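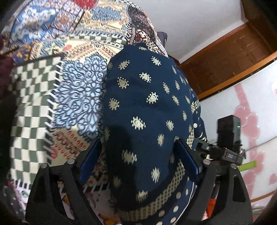

Woher kommt der krumme Tropfen, der auf so vielen Tüchern zu finden ist, fragt Emlyn Voyle, und ist es überhaupt ein Tropfen? In der Klasse seien die Meinungen geteilt gewesen. Einige hätten eine Mango erkannt, andere ein Blatt, und jemand habe fest behauptet, es sei eine Kaulquappe.

Das Muster heißt Paisley. Man spricht es ungefähr so aus: Päisli. Es hat unten einen runden Bauch und oben eine Spitze, die sich zur Seite biegt. Oft sind im Bauch noch Punkte, Blüten oder Kringel, und manchmal läuft außen ein Kranz aus kleinen Punkten herum.

Was die Form am Anfang bedeuten sollte, weiß man nicht sicher. Manche sagen, es war ein Baum, der sich im Wind neigt. Andere denken an eine Knospe oder eine Blume. In Indien sagen viele Menschen, es sei eine Mango. Eine Kaulquappe war wohl nicht gemeint, aber die Ähnlichkeit ist da.

Vom Osten nach Schottland

Das Muster ist sehr alt und stammt aus der Gegend von Persien und Indien. In Kaschmir wurden damit feine Wolltücher gewebt. Ein solches Tuch zu weben dauerte viele Monate, und es kostete sehr viel Geld. Als die Tücher nach Europa kamen, wollten viele Leute eines haben. Darum fingen Weber in Europa an, sie nachzumachen. Besonders viele solcher Tücher kamen aus der schottischen Stadt Paisley. Nach ihr wurde das Muster dann benannt, obwohl es dort gar nicht erfunden wurde.

Gewebt oder gedruckt?

Ein Muster kann auf zwei Arten in einen Stoff kommen. Beim Weben entsteht es aus verschiedenfarbigen Fäden. Beim Drucken ist der Stoff schon fertig, und die Farbe kommt danach darauf.

Wenn du wissen willst, was du vor dir hast, dreh den Stoff um. Ist die Rückseite viel blasser als die Vorderseite, dann ist er wahrscheinlich gedruckt. Bei einem gewebten Karo sehen beide Seiten meistens fast gleich aus.

Früher wurde mit Holzstempeln gedruckt, und in manchen Werkstätten macht man das heute noch. In der Werkstatt Thaweesak liegen 404 solcher Stempel im Regal. Ein Stempel wird in Farbe gedrückt, auf den Stoff gesetzt und kurz angeklopft. Dann kommt der nächste Abdruck daneben. Bei mehreren Farben braucht man für jede Farbe einen eigenen Stempel, und alle müssen genau zusammenpassen. In Fabriken drucken heute große Maschinen mit Walzen oder Schablonen.

Der Rand heißt Bordüre

Viele Tücher haben innen ein anderes Muster als am Rand. Der gemusterte Streifen am Rand heißt Bordüre. Dort findet man gern Rauten, Gitter oder Reihen von Punkten. Die Bordüre macht aus einem Stück Stoff so etwas wie ein gerahmtes Bild. Wer ein Tuch faltet, sieht oft mehrere Muster nebeneinander, die sonst weit voneinander entfernt sind.
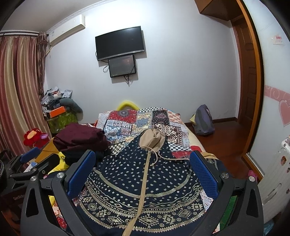
Auch Bettdecken können viele Muster auf einmal haben. Dafür gibt es das Wort Patchwork. Es ist englisch und bedeutet Flickenarbeit. Man schneidet Stoffreste in Stücke, zum Beispiel in Quadrate, und näht sie aneinander. Karos, Punkte, Blumen und Paisley dürfen nebeneinanderliegen. Früher machte man das vor allem, um Stoff zu sparen. Ein Hemd mit durchgescheuerten Ellbogen hatte am Rücken noch guten Stoff, und der kam in die Decke.

Im Heimatmuseum von Jurov hängt eine Decke aus 593 Flicken. Unter ihnen sind Stücke von Schürzen, Vorhängen und einem Mehlsack.

Nicht jede Decke, die nach Patchwork aussieht, ist auch aus Flicken genäht. Man kann das ganze Flickenmuster auf ein einziges großes Stück Stoff drucken, sogar mit aufgemalten Stichen. Fahr mit dem Finger über die Stelle, an der zwei Felder zusammenstoßen. Spürst du eine Naht, sind es echte Flicken. Bleibt alles glatt, ist das Muster gedruckt.

Selber stempeln

Du brauchst eine große Kartoffel, ein Küchenmesser, Stoffmalfarbe, einen Pinsel und ein altes Stück Baumwollstoff. Leg Zeitung unter, und lass dir beim Schneiden von einem Erwachsenen helfen.

Halbiert die Kartoffel. Zeichne auf die Schnittfläche einen Tropfen mit gebogener Spitze. Ringsherum wird die Kartoffel nun etwas weggeschnitten, bis der Tropfen hervorsteht. Tupfe die Schnittfläche mit Küchenpapier ab, streiche Farbe darauf und drücke den Stempel gerade auf den Stoff. Die Punkte kannst du mit dem hinteren Ende eines Bleistifts setzen.

Vichien Tanasarn hat auf einem dunkelblauen Kissenbezug gestempelt und rät zu heller, deckender Farbe, weil man dünne Farbe auf dunklem Stoff kaum sieht. Für den Rand reichten 4 Kartoffelhälften mit verschiedenen Rauten.

Lass den Stoff über Nacht trocknen. Wie die Farbe waschfest wird, steht auf dem Glas. Meistens muss man von links darüberbügeln.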